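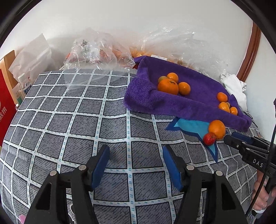
Progress on the Pestthorpe linen and table project
Prepared by Iwona Wróbel for Kacper Walczak
August 16, 2023

Where we are

We are well past the halfway point and I'm happy with how this is going! When Markum agreed in April to fund a second life for our old household linen, the plan on paper was short: sort what we had, throw out what couldn't be saved, and find good everyday uses for the rest. The sorting is finished. We went through 300 pieces and kept 79 of them for the table and kitchen work, with the others going to the rag bin or to the animal shelter in Plarow.

Towels as trays

This has been the surprise of the summer. A terry towel with its edges rolled up makes a very decent shallow tray for fruit. The purple one with the round fruit in it, laid out on the grey checked cloth, shows the shape we are now teaching: raised rolls on the sides, a long roll across the front, and a thick fold at the left end. Eight fruits sit inside in two groups of four, and there is still the rest of the cloth to work on.

We tried smaller hand towels first and they came undone as soon as anyone leaned on the table. Bath size is better. Old, slightly stiff towels hold a roll longer than new ones, so the worn stock we nearly gave away is now the first to be picked.

Cloths

The checked cloths are doing well. Several came to us as bed covers and we have left them at full size, since cutting and hemming was eating up most of an afternoon per piece. They drape over the sides and cover a lot of scratches. Iron them from the back if the print matters to you — the first two we did from the front went shiny.

Sessions

Attendance has held up. We had 70 sign-ups for the spring round and 86 for the summer one, and many people came back with towels of their own. The folding hour is the most popular part by far. People talk while they roll, they compare corners, and somebody always wants to try a round version (it can be done, but it takes two towels and a lot of patience).

Spending

We are under budget on materials and slightly over on laundry. The Piątek laundry raised its price per load in the spring and I did not plan for that. I would like to move part of the unspent sewing money across to cover it, and need your approval before the next invoice.

Still to do

The storage shelves are not up. Fruit for the sessions is still bought the same morning, and a standing order would save us a trip. The printed folding guide is in draft and needs clearer drawings for the end fold — four of the people who tested it rolled the towel the wrong way.

I'll send the draft guide with the laundry figures.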